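About Prevberg

We have never trusted the word "upgrade." Most of the desktops brought to our bench were supposed to need replacing, and a fair share of them needed a part swapped and a good cleaning. Ottmar Diekmann opened the shop with that complaint and still makes it daily.

Ditte Bergmann runs the workstation side. She has 14 years at it and doubts every benchmark she reads, including ours. In October we took in 243 machines. We won't claim we saved them all.

We don't sell service plans. If a new processor won't make your old tower faster at the work you do, we'll say so and charge you for the look. Ask what we'd do with our own money. 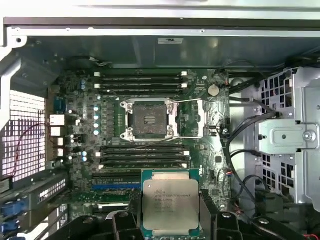

Xeon E5-1630V3 over the open socket of a workstation board.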